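Laneo Play Kitchen, six months in
Review by Viola Ruggiero

My sister-in-law swore by the Laneo, so in December we bought one for our daughter, who was about to turn three. The listing said "assembles in an evening." It took two, plus most of a Tuesday morning waiting for someone at the store to call me back over a missing hinge. 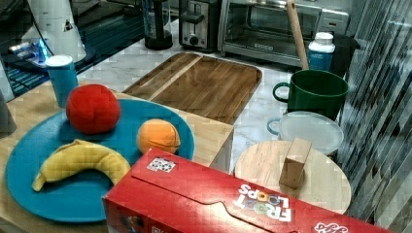 The hinge came in the end, in a padded envelope with no note. By then I had propped the oven door on with tape, and it stayed that way for another week because I had lost any wish to open the manual again. The manual is 17 pages of gray drawings in which every screw looks like every other screw. Step 6 shows the back panel going on. Step 9 needs you to reach behind the back panel.

Laneo makes a lot of noise about the stove knobs, which "click like the real thing." They click. One of them also came off in my hand the first weekend and has come off regularly ever since. Wood glue held it for a month.

The sink is better than I expected. It lifts out and goes in the dishwasher, and it's deep enough for a kid to fill it with junk. The shelf underneath is too shallow for a normal plate, so anything bigger than a saucer ends up on our own table. I don't know who measured it.

Then there are the extras. The Faden food set is sold as a matching add-on and costs almost half as much as the kitchen. I'd skip it. Old packages from your pantry get more use, and any cheap soft fruit will do for the rest. We looked at the Lukisen kitchen too, which has a proper faucet and a worse oven, and a friend's Galli has held up fine for two kids, though it's huge.

Does she play with it? Yes, most days, for a short while. She also plays with the carton it came in, which is still in our hallway and has needed no repairs.

Good: the sink, the height, rounded corners.
Bad: knobs, manual, shelf, the price of the add-ons.

I'd buy one used, already built, and check that both hinges are on it. At full price I'd get the Galli if you have the floor space.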